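Llevo desde febrero discutiendo con medio pueblo por un montón de algas, así que voy a ponerlo por escrito y al menos me ahorro repetirlo en la cola del pan.

En Vimcombe se limpia la playa con máquina. Se limpia mucho, se limpia temprano y se limpia hasta cuando en la arena solo hay gaviotas. El tractor de Flunalel baja a las seis de la mañana por la rampa de Sang, peina toda la orilla y se lleva lo que el mar ha dejado por la noche: algas, hojas, palitos, conchas rotas, alguna chancla. La temporada pasada salieron de la playa 421 toneladas de material. En el boletín municipal la cifra venía en negrita, como un trofeo, y a mí me dio un vuelco el estómago, porque quien haya cogido una de esas algas recién arrastradas por la cuchara sabe que la mitad de lo que pesa es arena.

O sea, que pagamos por llevarnos la playa. Y luego, en primavera, pagamos otra vez para traerla de vuelta en camión (de otro sitio, de otro color y con un grano que se te clava en los pies).
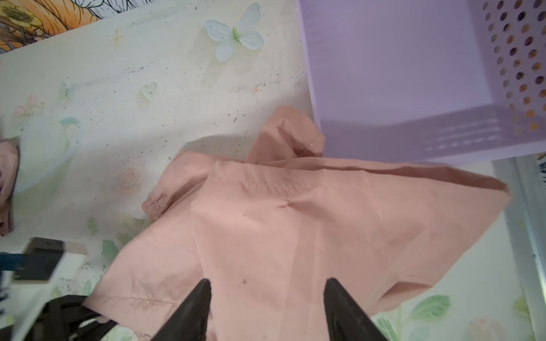 Las algas varadas, para quien no se haya parado nunca a mirarlas, hacen un trabajo bastante tonto y bastante útil: estorban al viento. La arena seca corre pegada al suelo, y sobre una playa rastrillada corre como por un pasillo, hasta el paseo, hasta las terrazas y hasta dentro de mi coche. Si encuentra bultos, frena y se queda. Imaginad que echáis un puñado de arena fina sobre una mesa lisa y sopláis; adiós arena. Echadla ahora sobre una tela como la rosa de la foto, así, arrugada y llena de pliegues, y soplad lo que queráis, que buena parte se os va a quedar metida en los huecos. Pues un cordón de algas es eso mismo en versión maloliente. Detrás del bulto se forma una montañita, en la montañita germina una oruga de mar, y si la dejas en paz un par de inviernos tienes el principio de una duna, y gratis.

Ya sé lo que viene ahora. Que huele. Que hay bichos. Que los turistas se van a Tuto, que la tiene como una moqueta. A ver, huele, sí. Tres o cuatro días de agosto huele que alimenta, no voy a hacerme la romántica. Y las pulgas de mar saltan, que para eso se llaman así, pero no pican, y son el desayuno de los chorlitejos que luego salen tan monos en los carteles de la oficina de turismo. Me hace gracia que queramos el pájaro y le retiremos el plato.

Lo de Tuto, además, conviene contarlo entero. Mi amiga Mwanaisha Shemweta veraneaba allí de niña y el otro día estuvimos viendo sus fotos viejas. En una se ve a su madre bajo una sombrilla, con muchísima arena por delante y una franja oscura de algas al fondo que no parecía molestar a ninguna de las dos. Hoy, con marea alta, en ese mismo sitio no abres una sombrilla. No digo que la culpa sea solo del tractor, ojo. Está el espigón, están los temporales, está el río, que ya no trae casi nada. Pero de todas esas cosas, el tractor es la única que podemos parar el lunes que viene con una llamada de teléfono. 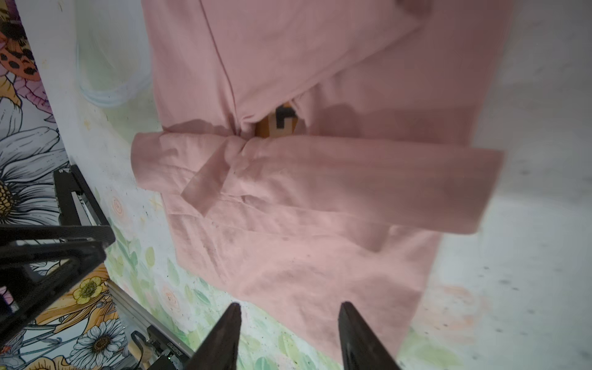
*Prenda rosa con una manga doblada por encima.*

Y tampoco estoy pidiendo que se abandone la playa, que es lo que entendió un señor en la reunión del pueblo y se pasó diez minutos rebatiéndome algo que yo no había dicho. El plástico fuera, claro. A mano, con cubo, como se hacía. Una cuadrilla de cuatro personas recoge los restos de una noche antes de que lleguen los primeros bañistas, y deja el alga donde está. ¿Es más lento? Muchísimo. ¿Da más trabajo? Hombre, pues sí, literalmente: da trabajo a cuatro personas del pueblo, que a mí no me parece un defecto.

Mi propuesta, la que llevo en una hoja doblada en el bolso, es más bien modesta. Primero, que de octubre a mayo no baje ninguna máquina. Segundo, que en verano se limpie con tractor únicamente el tramo de la rampa, los 43 metros donde se amontona todo el mundo y donde están las duchas. Tercero, que el resto se deje con su cordón y su olor, y que lo que haya que mover por narices se arrime al pie de la duna en vez de mandarlo al vertedero. Esto último se lo robé a Chepkoech Kariuki, que entiende de orillas bastante más que yo y que se rio de mí cuando le enseñé mi primera versión, en la que quería prohibirlo todo.
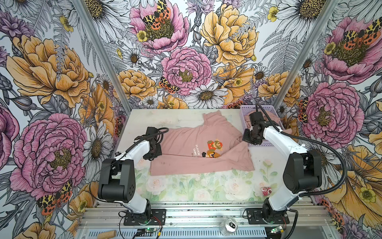
Dice ella que prohibirlo todo es la mejor manera de que al año siguiente vuelva el tractor con banda de música, y tiene razón, aunque me fastidie. La gente necesita un trozo de playa de postal. Se lo damos, y a cambio nos quedamos con el otro, el feo, que es el que aguanta cuando en enero se pone bravo y las olas llegan a la barandilla del paseo.

Lo que sí me enfada es el dinero. El año pasado se gastaron 3000 euros en unos paneles preciosos sobre «nuestro litoral vivo», con su dibujito de la duna y sus flechas explicando cómo el alga retiene la arena. ¡Lo pone en el panel! Y por delante del panel, cada mañana, pasa el tractor. Una tarde me quedé allí plantada leyéndolo mientras el remolque goteaba camino del vertedero, y os juro que no sabía si hacerle una foto o llorar.

La hoja tiene ya 33 firmas. Unas cuantas son de gente que solo quería que me callara, lo asumo, pero valen igual. Quien quiera firmar, la dejo en el mostrador de la ferretería por las mañanas, y quien quiera discutirme lo del olor me encuentra en la rampa a las seis, mirando al tractor con mala cara.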